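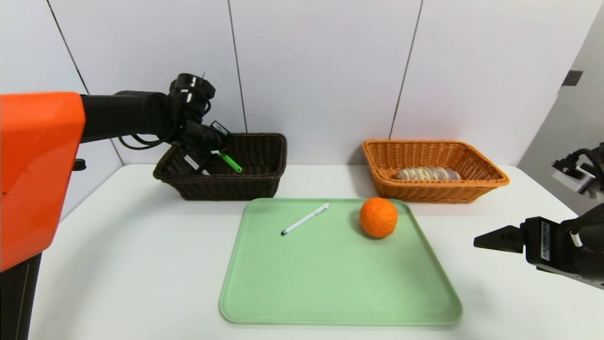
Two baskets and the green tray at the sorting table, Brunden hall.

Sorting day clears the backlog at Brunden
December 19, 2019

BRUNDEN - The mixed boxes are finally getting emptied. Everything left over from the July donation drive, 3,868 items by the Pratgate exchange's own tally, has been stacked in the back store since summer, and this week it started coming out, a trayful at a time, onto the white table.

The method is simple enough. Tip a box into a green tray. Pull out what belongs together. Dark basket for pens and markers, lighter basket for play food and anything shaped like food. Whatever is left in the tray goes to the odds shelf, or to the bin if it's past saving.

Pens first. Always a lot of pens. Markers turn up in nearly every box, mostly in with craft stuff, some of them without caps. Those that still write go to the after-school room at Ollov, which put in a request back in the fall and has been waiting. Dried-out ones get tossed. Testing is done later on scrap paper, so don't expect it to be quick.

By Wednesday night 3,368 items had been through the trays. The exchange wants the rest finished before the holiday closing, and says it should be close.

Not all of it is easy to place. The boxes that came from the Mägi house clearance are the slow ones, full of loose ornaments and parts of things, hardly any with a label. Same box can hold a good crayon set and a lump of something that might be off a curtain rod or a stair post. Those get set aside and looked at again at the end of the day.

One piece got more talk than the rest. A chunky twisted thing, thick ridges winding round it, brownish purple, with a small grooved knob at one end. Looks like a finial. The surface is cracked and worn, with pale chalky patches. Guesses at the table ran from bed post to old shop fitting. No matching one has been found so far and it stays out of the January sale until somebody has had a propper look. 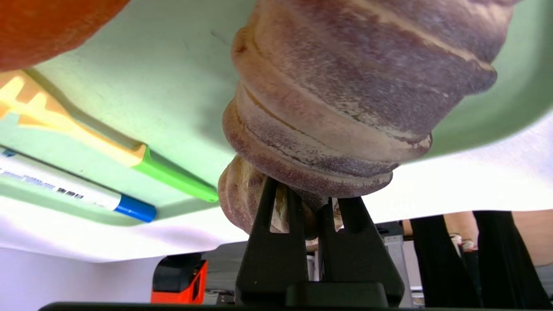
What happens next

Sorted goods will be priced at the Pratgate store and put out on the tables in the new year. Play food is sold by the bag. Baskets and trays are not for sale, they get used again next time, so please dont ask at the desk.

Anyone who gave a box in July and wants something back has until closing on the last day of sorting. Bring the receipt slip. There are 23 slips still unclaimed.

No new drop-offs until the store is clear. The side door at Brunden stays locked and boxes left on the step can't be taken in. Small bags of pens are the one exception, those can go in the bin by the front desk during open hours, 4 bags per household at most.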